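Web Application Security Tester (part-time to start), Hirken

We are a small team that looks after login pages, contact forms and booking systems for people who would much rather be running their shops and clinics, and we have reached the happy point where there is more work than we can do well. So we would like to meet you!

Most of your week would go to testing customer sites for the usual troubles: weak session handling, forgotten admin pages, file uploads that accept far too much. You would write up what you find in plain words, and then (this is the part we care about most) sit with the customer's developer until the fix makes sense to them.

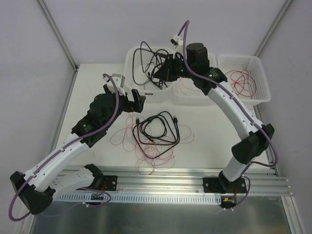
You should be comfortable reading PHP or Python, know your way around an intercepting proxy, and have at least 2 years of testing or web development behind you. Certificates are welcome, but a good write-up of a bug you found with permission will tell us more. If you have been away from work for a while, please apply anyway.

We offer 4 days a week, with a move to full time in March if you'd like it, and you can work from home or from our office in the Janmont building, Suite 3031.
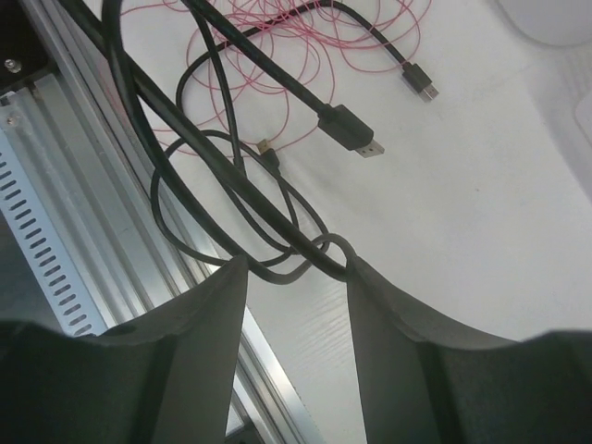 Sharada Fernandes
Lead Security Tester, Hirken

I'll be reading every application myself, along with my colleague Omid Khosravi, so don't worry about fancy formatting. Send a resume and a short letter through the form on our jobs page by August 18, 2025, and mention any hours that don't suit you for a call.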